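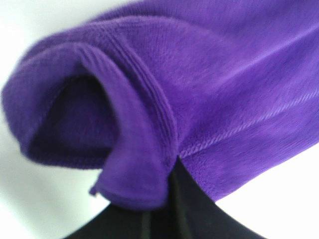
The winter clothing repair drive in Bivach has more fleece than it knows what to do with, and the people running it could not be happier. Since the doors opened in January, the old reading room on the ground floor of the Omden building has filled up with jackets, pullovers, hats and blankets, all waiting to be checked, mended, folded and sent back out to people who will wear them. There is a lot of gray and navy, as you'd expect, but the bright stuff gets snapped up fastest. One favorite is a soft fleece in a loud violet-purple, with a neat ribbed-looking seam running around the inside of its folded hem and a tiny bit of something poking out at the lowest point of the edge. It might be a loose tab or a stray fiber, and either way it's the kind of thing the menders love, a job that takes a minute with a small pair of scissors!

So far 1166 pieces of clothing have come through the room, and 400 of them were fleece. That number surprised even Sharada Nadar, who started the drive and still sorts most of the bags herself.

"I thought we'd get wool coats," she said, halfway through a bag of children's mittens. "I bought so much wool thread. I have wool thread for years. And then people came in with fleece, fleece, fleece, and I had to go and learn how to sew it properly."

She learned fast. Fleece is forgiving in some ways (it doesn't fray the way woven cloth does, so a small hole won't run away from you) but it stretches, and a seam sewn with a plain tight stitch can pop the first time somebody pulls the sleeve over a fist. Nadar now uses a narrow zigzag on nearly everything and teaches the same stitch to anyone who sits down at a machine. Cuffs are where most of the work is. They get tugged, chewed, caught on bike brakes and dragged through dishwater, and the stitching gives up long before the fabric does.

Every piece goes through the same check. The sorter turns each sleeve back on itself, runs a thumb along the seam and holds the open end up to the window to look for gaps. Then come the zipper, the pockets and the collar. Pockets are always emptied, and the finds so far include a house key, a great many tissues, and a ticket stub for a puppet show that is now pinned to the wall. (If the house key is yours, please come and get it.)

Anything that passes goes straight to folding. Anything that doesn't gets a strip of masking tape with a word or two on it -- "left cuff," "zip," "underarm" -- and goes on the mending shelf. Pieces too far gone to wear are cut up for patches, and the very smallest scraps are stuffed into draft stoppers, the long sausage-shaped kind you lay along the bottom of a door. Those have turned into a hit of their own. The first batch was gone in one afternoon, and there is a sign-up sheet for the next.

The mending tables hold 12 people at a time and most evenings they're full. Some come with years of sewing behind them and some have never threaded a needle, and it's a treat to see the two ends of the table get mixed up as the evening goes on. Gunārs Rätsep had never sewn anything before January. He came to drop off two jackets, got talking, and stayed until the lights were turned out. Now he does zippers, which most people avoid.

"You take the old one out, you look at how it was, you put the new one in the same way," he said. "The taking out is the nice part. I like the little ripping tool."

He is modest about it, but his zippers are good. He has also worked out a way of pinning slippery linings with hair clips so that they don't creep under the presser foot, and the whole table has picked it up. The drive's stock of hair clips has been running low ever since, so if you have a drawer of them at home, bring those too.

Machines have come from all over town. The Caruso fabric shop on the square lent two and keeps them oiled, and the shop also puts aside the ends of its thread cones, which means that a violet sleeve can be mended in violet thread, or something very near it. Matching the color has become a bit of a sport at the tables. Nadar keeps the spools in old egg cartons, arranged by shade, and is strict about people putting them back where they found them. Visible mending is welcome as well, and there are some wonderful orange stars and green crosses on elbows around Bivach this season. Children tend to ask for those. One boy asked for a patch on a sleeve that had nothing wrong with it, and got one.

Finished clothes go out through the free rail in the front hall, where anybody may take what they need, no form and no questions. A second share goes by van to Wurnetti, up the valley, where spring is slower to arrive and a warm layer is still wanted well after the snow is off the roofs down here. The last trip took 200 pieces, folded and tied in bundles by size. The next one will go as soon as the mending shelf is clear, and Nadar would very much like that to be soon, because the shelf is starting to bend.

There's a washing note for anyone planning to donate. Please wash fleece cool, inside out, with the zipper closed, and skip the fabric softener, which leaves a coating on the fibers and makes them lie flat. Air drying is best. A fleece that has gone a little stiff or matted can often be brought back with a soft brush once it's fully dry, and there are brushes at the drive if you'd like to be shown how. Please don't iron it! Two very nice pullovers arrived with shiny iron marks on the front, and both ended up in the patch basket.

What's needed most right now is larger adult sizes, separating zippers in any length, wide elastic, and people with an hour to spare in the early evening. What is not needed is wool thread.

The drive moves upstairs for one evening on 2025-03-19 while the floor of the reading room is being varnished, so follow the paper arrows on the stairs. There will be soup. Nadar is also giving a short cuff lesson that night, open to complete beginners, and asks everybody to bring one sleeve they wouldn't mind practicing on, attached to a jacket or otherwise. Scraps will be on hand for those who come without. Bags of clothing can be left in the front hall of the Omden building during opening hours, but please tie them shut and keep them clear of the elevator doors.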